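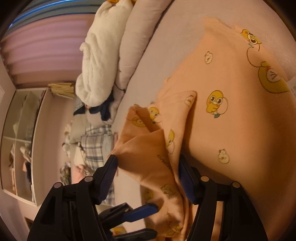
**Robot teaching by demonstration** is a way of programming a robot in which a person performs a task, or moves the robot through it, and the recorded motion is used to make the robot do the task later on its own. It is also called programming by demonstration, learning from demonstration, or imitation learning, though the last term is often kept for methods that train a statistical model on many recordings. The person giving the demonstration may push the robot's arm directly, drive it from a distance, or work with a separate tool that has the same kind of fingers as the robot. A hand-held gripper of the last kind can be carried into an ordinary bedroom and used to pinch a fold of printed cloth on a bed, with no robot arm needed at the time of recording. Household work with fabric is a common subject of study, as cloth is hard to describe in the fixed coordinates that older programming methods depend on.

## Background

The earliest industrial robots were taught by moving them to a series of points and storing each one. An operator used a control box on a cable, later called a teach pendant, and the robot played the points back in order. For spray painting, where the path between points matters as much as the points, some machines could be led through the whole motion by a skilled painter while the joint positions were recorded. The method was called lead-through teaching. It worked well when every part arrived in the same place and had the same shape.

Playback of this kind has no way to respond to a change in the work. If a part is turned or missing, the arm makes the same motion anyway. From the 1980s, researchers looked for ways to draw a general rule from several demonstrations, at first by breaking the task into named steps and later by fitting curves to the recorded paths. Methods based on neural networks go further and connect camera pictures to motion directly. They need many more recordings, and much of the later work on demonstration tools has been about getting those recordings quickly.

## Methods

### Teaching by hand

In kinesthetic teaching, the person holds the arm and moves it. The robot's motors are set to cancel the weight of the arm so that it can be guided without much force. The recorded path is certain to be one the robot can reach, and the person can feel contact through the arm to some degree.

The method has drawbacks. A heavy arm tires the person who is moving it, and fine finger motion is difficult when both of the person's hands are on the wrist and elbow. The person's arms and body also tend to appear in the camera view during recording, where they will not be when the robot works alone. A common answer is to record the path by hand first, then have the robot play it back while the cameras run.

### Remote control

In teleoperation, the person works a controller and the robot follows. Controllers in use include:

- joysticks and six-axis knobs
- virtual-reality hand controllers
- gloves that sense finger position
- a smaller copy of the robot arm, called a leader arm, which the operator moves by hand while the full-size follower arm repeats each joint angle

Leader and follower arms are popular for two-handed tasks, as an operator can hold one leader in each hand. They are fairly easy to learn. Unless motors are fitted to push back on the leader, the operator feels little or nothing of what the follower touches, and new operators often squeeze too hard or press a tool into the table.

Delay between the controller and the robot is a further limit. Over a local cable it is rarely noticed. Over a long network link, operators tend to move, stop and wait, and the pauses end up in the recording. A model trained on such data may learn to pause as well.

### Hand-held grippers

A hand-held gripper is a pair of robot-style fingers on a handle, usually worked by a trigger or by direct squeezing. A camera mounted on the tool looks out over the fingers toward the object. The position of the tool is worked out afterward from the video, often with help from a motion sensor, and the finger opening is measured by an encoder or read from the picture.

Finger design varies. Two jaws that close toward each other are the usual form, and many have soft or ridged pads on the inner edges, where smooth fingers would let fabric or plastic slide. The jaws may be driven through linkages, so that one squeeze of the handle moves both sides together. For the data to carry over, the robot has to be fitted with the same fingers and a camera in the same place, or with something close to it.

Because the tool travels by itself, recordings can be made in places where setting up an arm would be slow or impossible. The cost is that nothing in the tool stops the person from making a motion the robot cannot follow. Reaching too far, turning the wrist past a joint limit and moving too fast are all possible, and such recordings have to be found and removed later.

## Working with cloth

Cloth is a difficult case for robots. It has no fixed shape, it hides parts of itself when folded, and a small change in where it is picked up can change how it falls. Printed fabric helps a vision system in some ways, as the pattern gives it marks to follow across a surface, but the same pattern repeated at several sizes can also be mistaken for separate objects. Bedding adds the problem of several soft items lying against one another – a pillow, a blanket and a sheet may be close in color, with no clear edge between them.

Demonstrators working with cloth are usually asked to grip a single layer or a single fold, to lift before pulling sideways, and to open the fingers fully before moving away. The last step matters because a half-open gripper often catches a thread or hem and drags the cloth out of place.

## Recording practice

Practice differs from group to group. The Solanki collection, put together in Mulledby under Urmila Chaturvedi, holds 722 demonstrations of folding and bed making, all done with hand-held grippers. Its written guide sets out the following procedure:

1. Wipe the lens and check the tracking view before entering the room.
2. Open and close the jaws fully, twice, so that the ends of travel are recorded.
3. Start with the object in view.
4. Work at a steady pace, without stopping to think in the middle of a motion.
5. Open the jaws and hold still before ending the recording.

The guide allows each demonstrator 15 practice attempts before any recording is kept. Failed attempts are kept in a separate folder. Ravindra Rawat, who wrote the guide's section on labeling, recommended that recoveries from a dropped corner be left in the main set, on the grounds that a robot will drop corners too.

The firm Totwood took a different path with its Onum leader arms. Operators Oi-ling Mok and Nhàn Ngô recorded 409 demonstrations of towel folding by remote control at one table. The recordings were more alike than those made with hand-held tools and needed less sorting, but a model trained on them did poorly when the table height was changed. A second round of recording used five table heights.

## From demonstration to robot

Once recordings have been checked, they are converted into pairs of inputs and actions. The input is usually one or more camera pictures together with the state of the gripper. The action is the next short piece of motion. A model is trained to produce the action when given the input, a method known as behavior cloning.

Small errors are a known weakness. A robot that drifts slightly from the demonstrated path sees pictures unlike those in its training data, makes a larger error, and drifts further. Several measures are used against this. Some systems predict a run of future motions instead of one at a time, which smooths the path. Others let a person take over by remote control when the robot goes wrong, and add the correction to the training data.

Where the demonstrations came from hand-held tools, a further step fits the motion of the tool to the joints of a particular arm. Motions outside the arm's reach are dropped. Delays in the camera and the motors also have to be measured, as a hand-held tool has no motor delay at all and a robot always has some.

## Limits and criticism

The quality of the result depends heavily on the people giving the demonstrations. Two people may fold the same sheet in different orders, and a model trained on both can hesitate between them. Rungnapa Khunthong has argued that collections should state how many people took part and whether they were told to use the same method, and that many leave this out.

Privacy is a concern where recordings are made in homes. A camera pointed at a bed will also take in shelves, clothing and whatever else is nearby. Some groups blur the background or crop the video, although this can remove the variety that made home recording useful in the first place.

Touch is another gap. Most collections hold pictures and positions only, with no record of how hard the fingers pressed. Pressure sensors built into the finger pads are used in some tools – they wear out faster than plain pads and have to be calibrated one by one.

## See also

- Behavior cloning
- Teach pendant
- Teleoperation
- Robot end effector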